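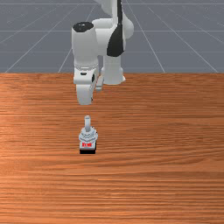

Pre-Collection Checklist, Toggle Switch Task (Simulated Arm)
Tralham Learning Group
Checked 27/08/2026, before the second Wilo collection

Welcome back, everybody, and thank you for sending in so many notes after the June run. I've folded most of them into the comments below, so this version is a good bit longer than the old one (sorry!). Please go through it in order, from the top, even if you've done it a dozen times and even if the scene is still open from yesterday. Mark each line OK, FIX or N/A, and write a comment whenever something made you stop and think, however small it seemed.

The target for this round is 1000 accepted episodes. We closed the June run with 555, and that was a lovely dataset to work with once it was cleaned, but the cleaning ate up far more of our time than the collecting did. I would dearly love for us to go slower this time and throw less away.

SECTION A. THE SCENE

A1. Table loads with its wood texture, and the floor grid shows behind it.
OK. If the table comes up plain, close the scene and load it again. Don't record a few "just to get going" with the plain table, tempting as it is. We had a handful like that in June and they had to be picked out by hand.

A2. Only the switch is on the table.
OK. Leftover objects from the Menon sorting task used to sneak into this scene file. They were removed from the shared copy, but if you're working from your own older copy, please delete it and pull the new one.

A3. Switch sits flat on the wood, with no part of the base sunk into it or hovering over it.
OK. Look from low down as well as from the usual view. A tiny gap is very easy to miss from above, and then the whole switch gives a little hop the first time the finger touches the lever.

A4. Starting position of the switch changes between episodes.
FIX, then OK. The random seed was fixed in the settings left over from somebody's debugging session, so the first test episodes all had the switch in precisely the same spot. I've set it back. Please look at this one yourself each morning and don't take my word for it!

SECTION B. THE ARM

B1. Arm starts above the table with the gripper pointing straight down.
OK. There should be clear space between the fingertips and the top of the switch.
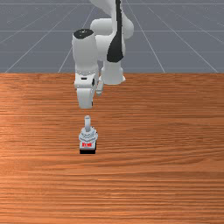 I like to wait a moment at the start pose before I begin the approach, and I'd ask you all to do the same. A short, still opening makes it much easier to trim the episodes later, and it gives you a chance to notice if a joint is drifting.

B2. No joint warnings at the start pose.
OK. One warning about the elbow came up on my first load and cleared on reset. If it comes back after a reset, mark FIX and stop there.

B3. Speed limit set to the collection profile, and not the demo profile.
OK. The demo profile looks wonderful when visitors come by, but a quick swipe at the lever teaches the policy a quick swipe at the lever, and the Sadden arm upstairs is going to be running what we teach it. Nice steady approaches, please.

B4. Contact limit is on, and an episode ends by itself when it is exceeded.
OK. I tested it by pressing down into the tabletop on purpose, 4 times, from different heights, and the episode ended every time. Do please test it at least once per session. I know a simulated table can't be hurt, but the real one can, and I don't want a habit of leaning on the wood to find its way into the examples.

B5. Operator stop key works from the keyboard and from the hand controller.
OK on the keyboard. FIX on the controller, where I had to press twice. I've put fresh batteries in and it behaves now, but keep an eye on it.

SECTION C. THE VIEWS

C1. Table view shows the gripper and the whole switch at the start.
OK.

C2. Close view shows the gripper and the lever together during the approach.
OK, with a comment. The raised parts of the switch can hide some of the red ON label from close up, so don't judge the result by whether you can read it. Go by the lever.

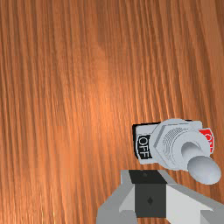
The lever itself stays nice and easy to see from that side, which is a real improvement over the old mounting angle, where the fingers covered it for most of the approach. If you lose sight of the lever tip for more than a moment, finish the episode anyway and put "hidden" in the notes field. Those are still useful to us, so long as we can find them.

C3. All views share the same clock.
OK. Compare the first and last timestamps of one test episode. If they disagree, restart the recorder and try again before calling anybody.

SECTION D. RECORDING AND LABELS

D1. Switch state is saved at the start and at the end of each episode.
OK. The end state was blank in 22 of the June episodes, and every one of them came from a session where the recorder had been paused and resumed. So please stop and start fresh. No pausing, even for the phone.

D2. Failed attempts are kept and labeled as failed.
OK. I can't say this warmly enough: we WANT your misses. A finger that slides past the lever and comes back for another try is a very good example to have. Label it truthfully and move along, and don't feel bad about it.

D3. Free disk space checked.
FIX. The Wilo drive was nearly full with old test clips. I've moved them to the archive folder, and anything there without a name on it gets deleted at the end of the round, so have a rummage if you're missing something.

D4. Operator has taken a break in the past hour.
Yes, this is a real line and I'd like a real answer! Tired hands make wobbly approaches, and I can see it in the plots. Get up, stretch, have some water.

Still open when I signed off: B5 (controller, watch it for one more session) and D3 (archive folder to be sorted). Collection may go ahead with both of these open. Leave the finished sheet in the Wilo folder next to that session's episodes.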